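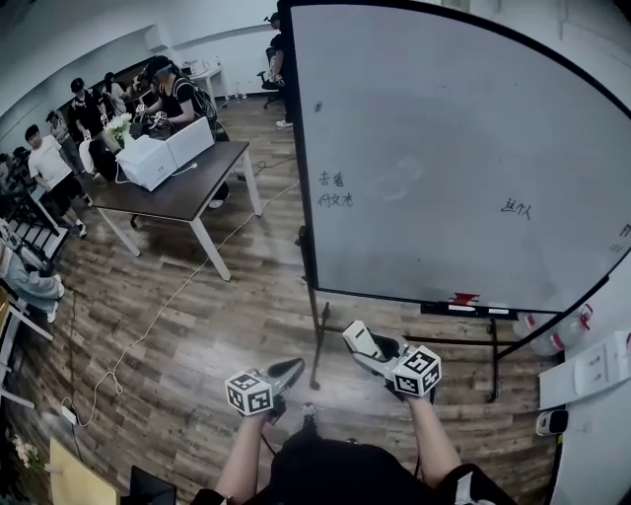 Most robots at work do not decide what to do on their own. Somebody has to teach them, and at Veline, a company that packs and ships kitchen goods, the teaching is now part of the job. People hold a gripper in each hand, which is a kind of jaw that opens and closes, and they do a task again and again while the movements are recorded. The white cubes on the grippers have black square patterns printed on them. A camera can find patterns like these easily, so a computer can work out where the gripper is and which way it is turned. Later, a robot with the same kind of jaw tries to copy the movement.

What did people do before?

Veline has a packing hall where 63 people work. For years every box was filled by hand. A packer took a cup from a shelf, wrapped it in paper, set it in the box and reached for the next one. It is not hard to learn, but doing it all day is tiring. Shoulders get sore, and so do wrists.

Then the company bought robot arms from a maker called Skarnico. The arms were strong and did not get tired. They were also not much use at first. A robot arm does not know that a cup can break or that paper slides. If a cup was lying on its side, the arm closed on empty air.

How does a robot learn from a person?

Think about how you learned to tie your shoes. Someone showed you, probably many times. A robot needs to be shown too, but it needs far more turns than you did. For one task, such as picking up a cup and putting it down in a box, the packers at Veline recorded the movement for 38 days.

They did it a little differently each time. The cup might be near or far, or upside down. If the robot only ever saw the cup in one spot, it would only know how to pick it up from that spot.

The program that sorts the recordings is called Umeo. It throws out the ones where the cameras lost sight of the patterns. People look through the rest and take out the mistakes.

What changed for the workers?

Some packers now spend part of the week as trainers. They were picked because they are good at packing. An engineer may know how a motor works, but a packer knows how tightly you can hold a thin glass.

Training is a different kind of tired. You move more slowly than you normally would, and you have to pay attention to keeping the cubes where a camera can see them. Trainers take a break after every hour.

Other packers look after the arms. When an arm stops, a light comes on and a person goes to see what is wrong. Often it is something small, like a torn box.

Did anyone lose their job?

This is a fair question to ask about any robot. When the arms came, nobody at Veline was sent home. But five people who left for other jobs were not replaced, so there are fewer jobs in the hall than there used to be. Some workers like the new tasks. Some liked the old ones better, and a few are worried about what the next machines will do.

Words to know

Gripper: the part of a robot that takes hold of things.
Automation: using machines to do work that people used to do.
Recording: a saved copy of a movement, a sound or a picture.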